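Drolari: household item naming list

Drolari is a plain text word list for naming small household objects and containers in British English. It is meant for search boxes, stock sheets and label printing. Version 2 replaces the earlier Randard list.

Contents
terms.txt: one preferred term per line, lower case
variants.txt: preferred term, tab, accepted variant
dropped.txt: terms removed since the December release

Containers are named by shape first. Colour is held in a separate column and never forms part of the term.

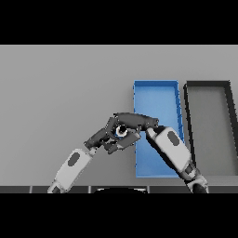 Term: tray. Colour: blue.

Plurals are not listed. Hyphenated forms are kept only where the unhyphenated form has another meaning. Each preferred term may have up to nine variants; longer sets are split by region.

Known problems
Five Scots variants sort wrongly under the default locale. Spelling of loan words follows Randard and has not been checked again. 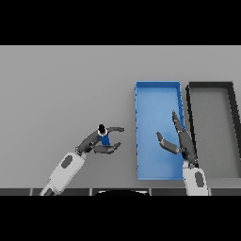
Varghese replied on the issue page that sorting by code point clears the Scots fault, but puts accented terms at the end of the file. Both orders will be supplied in the next release.

Last changed: 4 Jul 2023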